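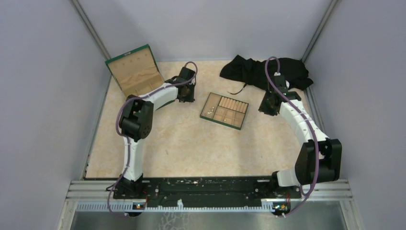 Open jewelry box with a green exterior and a beige interior.

Sadon Link

Sadon Link is a screen mirroring protocol that sends the display output of a phone, tablet or laptop to a television or monitor over a local wireless connection. It was designed by Babatunde Ugwu and Sofia Koutsoukos at Mustonen, and the first public version was released on April 27, 2023.

Operation

A receiver running Sadon Link announces itself on the local network. The sending device lists the receivers it finds and asks the user for a pairing code, shown on the larger display. After pairing, the sender compresses each screen image and transmits it as a video stream. Sound is carried in a separate stream and matched to the picture by time stamps.

The receiver holds 3 images in memory before showing the first. This hides short gaps in reception but adds a delay of 100 milliseconds, which limits the use of the protocol for games. Version 9 added a low-delay mode in which the buffer is turned off.

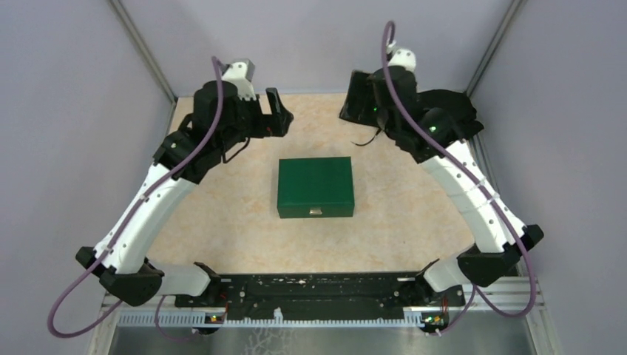 Compatibility

Receivers are sold by Mustonen and, under license, by Danditz. An independent receiver program, Tudurari, is maintained by Lambros Sarantis and runs on desktop computers. It does not support protected video, and senders show a blank picture when such content is played.

Early receivers accept one sender at a time. A second device that tries to connect is refused until the first session is closed.

See also

Wireless display
Remote desktop
Video compression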